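乳胶床垫用了几年中间塌一块,翻面还是加薄垫? 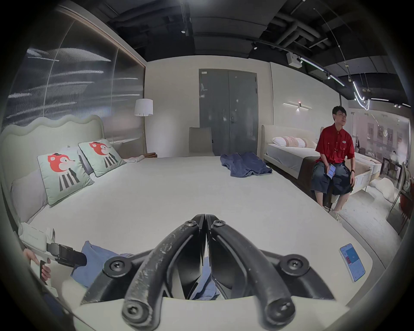 楼主:hengduan_7
床垫是Stistard的乳胶加独立袋装弹簧结构,标称总厚280毫米,睡了六年。最近半年早上起来腰骶部发紧,白天活动开就好。图里这面白色的是睡眠面,外层布套没拆,那块皱着的蓝布是我准备垫在直尺底下的,免得尺子边缘压进面料,影响读数。测法是两米铝合金靠尺横跨床垫两侧,用深度尺量尺底到面料的距离,空载,室温稳定后读数。结果中部最深处22毫米,床头床尾都在5毫米以内。厂家保修条款写的是空载凹陷超过38毫米才算质量问题,所以保修走不通。
现在有三个方案:一是水平旋转180度,继续用;二是加一张5厘米的乳胶薄垫;三是直接换。请有经验的说说,最好带数据。

2楼:陈皮不酸
空载凹陷22毫米对六年的床垫来说属于正常范围。问题在于空载值和承载值不是一回事。乳胶层老化以后,表面高度可能恢复得不错,但压陷硬度已经下降,人躺上去的实际下沉量比新床垫大得多。建议补测一组承载数据:用一块300×300的木板,上面放20公斤配重,静置10分钟后读数,中部和床尾各测一次,看差值。

3楼:北纬卅一
先问一个基本问题:床架是什么结构?排骨架还是实板?排骨架的话,板条间距多少,中间有没有支撑腿?我处理过不少“床垫塌了”的投诉,相当一部分是床架中梁下挠。把床垫挪到地板上再测一遍,凹陷明显变小就是床架的问题。

楼主 回复 3楼
排骨架,Raltico的,松木板条,间距70毫米,中梁一根,中间一条支撑腿。床垫移到地面上测过了,中部19毫米。也就是床架贡献3毫米左右,主要还是床垫本身。

4楼:北纬卅一
那床架可以排除大半。支撑腿底部拧出来两三毫米,把中梁顶平,不花钱。

5楼:Gilles Maillard
我在做床垫维修和翻新,中文不太好,请谅解。袋装弹簧的床垫,不建议加薄垫来解决凹陷。薄垫是柔性的,它跟着下面的形状走,下面凹22毫米,上面仍然凹差不多的量,只是手感变软。很多客人买了薄垫,一个月后又来问。薄垫能解决的是表面太硬,解决不了支撑不足。

6楼:陈皮不酸
同意一半。薄垫确实不能填平凹陷,但可以在凹陷处局部加垫片,放在床垫和排骨架之间。我用过EVA板,硬度邵氏C 45,厚10毫米,宽度取床垫宽的三分之二,边缘削成斜坡。效果维持了一年多。

7楼:Gilles Maillard
从下面垫,对整体发泡的床垫有一点用。对袋装弹簧,要看弹簧是否已经疲劳。弹簧自由高度变短,从下面垫高可以补回高度,但刚度补不回来,腰部仍然会沉下去。请先确认是弹簧的问题还是填充层的问题。方法:布套有拉链就打开,用手掌压弹簧层,与床尾比较。

8楼:水磨石地面
你们说得都太复杂。六年了,换。腰不舒服还在这里量毫米,检查费都够买半张床垫了。

9楼:陈皮不酸
回8楼:换之前至少要知道坏在哪一层,不然下一张还买同样的结构,六年后同样的位置再塌一次。楼主体重和睡姿没写,这两个参数比品牌重要。

楼主 回复 7楼、9楼
体重82公斤,侧卧为主,一个人睡,基本固定在中间偏左。布套有拉链,刚才打开看了。乳胶层厚50毫米,表面没有粉化,按压回弹正常,边缘略微发黄。乳胶下面是一层灰色的硬质棉,这层在中部明显变薄,用卡尺夹,床尾处14毫米,中部6毫米。弹簧层用手压,中部和床尾的差别我感觉不出来。

10楼:北纬卅一
这样就清楚了。隔层棉压缩8毫米,占地面测得19毫米的四成多。这层一般是针刺毡或者再生棉,作用是把弹簧和乳胶隔开,同时分散压力,压实以后不会恢复。剩下的11毫米由弹簧和乳胶分摊,单凭手压分不出来。

11楼:Solène Leblanc
补充一个数据。我家同类结构的床垫拆过,弹簧单元总数1,284个,线径1.8毫米,中部三排的自由高度比边上短了6到9毫米。手压感觉不到这个差别,需要把弹簧袋剪开单独量。所以“感觉不出来”不等于没有疲劳。楼主如果不打算报废这张床垫,就不要剪。

12楼:Gilles Maillard
Solène说得对。不剪开也可以间接判断:把乳胶层和隔层都移走,靠尺直接放在弹簧层上面,测中部的高差。小于8毫米可以换隔层继续用,大于这个数不值得修。这是我们店里的标准,不是国家标准。

13楼:陈皮不酸
隔层换什么材料?再生棉太容易压实。我倾向于用硬质椰棕垫,10毫米,无胶或者低熔点纤维粘合的。

14楼:北纬卅一
反对椰棕。放在弹簧和乳胶之间,椰棕纤维端部会磨乳胶底面,掉渣。用高密度针刺毡,面密度不低于1000克每平方米,两层叠放,纤维方向交错。Jacquet有按尺寸裁的,我买的那块1.8米宽,676元含运费,价格偏高,但边缘裁得直。

15楼:陈皮不酸
椰棕外面包一层无纺布就不磨了,成本不到你那个的一半。掉渣的问题我这边两年没有出现。

16楼:北纬卅一
无纺布80克以下的一年就破。你那张是几个人睡,多重?不同负载没有可比性。

17楼:陈皮不酸
一个人,61公斤,仰卧。负载确实比楼主低,这一点我承认。材料的结论我保留。

楼主
按12楼的方法测了。弹簧层裸露状态,中部高差7毫米,重复三次,读数在6.5到7.5之间。刚好在可修的一侧。

18楼:Gilles Maillard
7毫米可以修,但余量很小。换隔层的同时请做水平旋转,把床头和床尾对调,以后每三个月转一次。这种单面结构不能上下翻面。另外您固定睡在中间偏左,旋转以后会变成中间偏右受力,正好错开。

19楼:水磨石地面
花六百多修一张余量很小的旧床垫,我还是那句话,换。Hallitik八月份有活动,乳胶加袋簧的样品床垫可以到店试躺,带隔层剖面给你看。

20楼:Solène Leblanc
去试躺的话至少侧卧躺15分钟,躺两分钟只能感觉到表层。另外问清楚隔层的材料和面密度,导购答不上来就看剖面标签。

楼主
先买针刺毡,两层,支撑腿同时调高3毫米。装好以后静置一周测初值,三个月后再测一次,数据贴在这里。床垫如果到时候中部又超过20毫米,就去Hallitik看新的。

21楼:陈皮不酸
测的时候记一下室温和湿度,乳胶冬天读数会偏硬。靠尺每次放同一个位置,在布套边缝上做个记号。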